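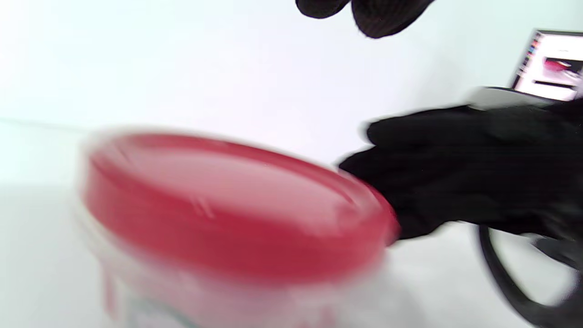
Print | E-mail
Handout 2: Screw closures. Torque sets the axial load on the rim; the liner turns that load into a seal. A wide lid with a raised outer rim, as on the tub with the red lid, gives the hand a longer lever. Record removal torque at 50 and 90 minutes.
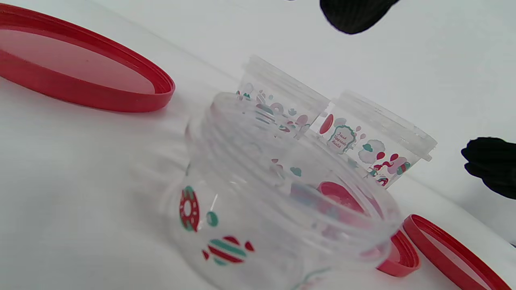
Fig. 2. Raised threads on the neck of a clear jar.

Thread pitch fixes the lift per turn. A coarse pitch opens quickly but backs off more easily.

Contact: Kusum Srivastava, room 439 | Back to top

Comments
Upadhyay: Is liner creep in the February test?
Pokitz: Pitch units missing.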